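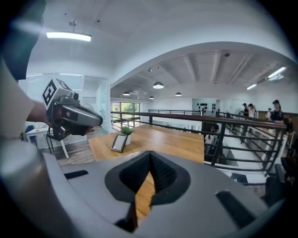 Bench, both hand grippers out, coded cube on top of the far one.

Mar 21, 2022

Stastuvel store install — bench notes, carrying on from the last page

Headband batch for the Lastell shop came in this morning. Unpacked, labelled, on charge. Two of them won't pair with the tablet unless the tablet is restarted first. Same thing we had with the earlier batch, so not a one-off. Written on tape on the boxes.

Main job today was the signal drop when people stand near the screen wall. Ran the four longest sessions from the rehearsal log again. Drop happens in all four, always after the colours change over to the blue part. Thought it was the visitor moving their jaw (talking, everyone talks when the blue comes up) but it's in the session with the dummy head as well, so no. Screen wall power supply is now the suspect. Moved the receiver 3 metres along the counter and the trace cleaned up a lot. Not perfect. Try again with the receiver under the counter, metal shelf might be a problem there.

Session length. Lastell want it shorter, their floor people say visitors give up and wander off. Went through the log to see where they take the band off:
total sessions logged 1066
given up before the first colour change 200
Rest mostly stay to the end, or near enough that it saves a result. So the lossy bit is the start, not the length. The start is all fitting the band and waiting for the contact light to go green. Shortening the calm part won't fix that and would make the result worse. Will say so in the write-up but nicely.

Fitting time. Cut the settling wait to 40 seconds in the test build. Readings look the same to my eye on the ones I compared. Need a proper side by side before anyone promises it to the client. Please don't mention it on the call yet!!

Contact gel vs dry pads — still arguing. Dry pads are faster and nobody has to wipe their forehead in the middle of a shop. Gel gives a better trace on people with a fringe. Current plan is dry pads with the softer strap, gel kept behind the counter for the difficult ones. Shop staff would need ten minutes of showing. Drilten quoted for the softer strap, quote is in the shared folder under straps (not under headbands, I looked there for ages).

Loyalty card link. Lastell's marketing side want the calm score saved to the customer's card so they can send offers off the back of it. Not comfortable with this. Score is fine as a bit of fun on a screen, it isn't something to hang a discount on, and the sign at the stand says readings are deleted at the end of the day. Either the sign changes or the idea goes. Asked for it in writing. Until then the test build saves nothing but start time, end time and whether the result screen came up.

Printed card at the end works. The colour strip on it comes out too dark, the greens and blues run together and every card looks the same. Lightened it, better, still a bit muddy on the matt stock. Mahawong version had the glossy stock and looked nicer but smudged when people put it straight in thier pocket. Maybe a satin one. Samples ordered.

Sound — the wave track loops with a click. Always has. Found it, there's a tiny gap at the end of the file. Trimmed, reloaded, click gone on the bench speaker. Not checked on the shop speakers.

Stool is too high for the mirror. Joiner knows.

Mahawong stand: they asked if ours can be packed down and sent on to them in July once Lastell finish with it. Probably yes if the screen wall splits in the middle. Crate it was delivered in has gone, so a new crate needs pricing.

To do next
receiver under counter, with the shelf in and the shelf out
side by side on the short settling wait, same person both times
restart fault on the tablet, see if the older app version does it too
chase the written answer on the card link
shop speakers
reply to Drilten re strap, they want a yes or no on the grey
put the dummy head back in the cupboard, it's frightening the cleaners

Charger by the window only does one band at a time now, the other socket is dead. Use the long lead.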